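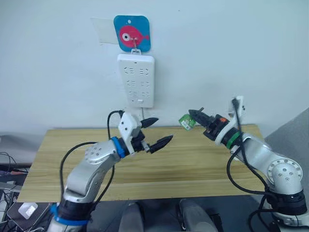
Two Arms by the Month

Renting a robot used to mean renting an engineer along with it. Ultomitz, a small leasing firm, has spent the past year trying to separate the two. Its bench package puts a pair of robot arms, two grippers and the control software in a customer's building for a flat monthly fee, and leaves the customer's own staff to run them.

The package is called Prindard. It is aimed at places that handle a lot of small, light items and can't justify a full automation line: sample rooms, repair counters, mail-order shops, school labs. We spent six days with one before writing this, and most of what follows comes from those days.

Setup took a morning. The arms come mounted on a shared platform, which has to be rolled up to a table and leveled. The manual asks for a work surface with a clear back edge and a power outlet within reach. Any flat table will do, though a glossy top throws back reflections, and the software asked us to repeat calibration twice before we turned off one of the overhead lights.

Teaching the arms a task is done by hand. You hold the arm, move it where you want it to go, and press a button to save each point. The software, Dreketus, joins the points into a path and plays it back at a slow speed first. Picking up a card from one side of the table and setting it down on the other took us less than an hour to teach, including mistakes. Passing the card from one gripper to the other took the rest of the afternoon.

The handoff is where most of the trouble is. Each arm does well by itself. When they work together, the receiving gripper has to open wide, wait, and close at the right moment, and a small change in how the first gripper is holding the item throws off the second. Stiff cards and small boxes went across well. Soft packets bent, and we had to teach the receiving arm to come in lower.

Over the test we logged 147 handoffs with stiff cards. Failures were mostly drops, and most of those came on the first day. Ultomitz says a customer should expect to keep adjusting for the first few weeks, and that matches what we saw.

The cables need some thought. They run along the outside of the arms, with enough slack for the full reach, and that slack has to go somewhere. On our second day a loop caught the corner of a storage bin and stopped the left arm. The safety stop worked as it should — the arm froze and the software told us which joint had met resistance. We moved the bin and taped a line on the floor to keep the area clear.

Noise was lower than we expected. You can hold a phone call at the next desk.

The base plan costs 2,000 dollars a month with a six-month minimum. That covers the arms, one set of fingers for each gripper, software updates and phone support. Replacement fingers are extra. So is a site visit, and the price of a visit depends on distance. Support calls are handled by a partner firm, Vishwakarma, and ours were picked up quickly on weekdays. There is no weekend line yet. Ultomitz plans to add one in November, along with a softer finger for bags and packets.

Shops that move the same few items all day will get the most from Prindard. If your work changes every hour, the teaching time will eat up what the arms save. Ultomitz offers a two-week trial, and the fee is credited to the first month if you sign.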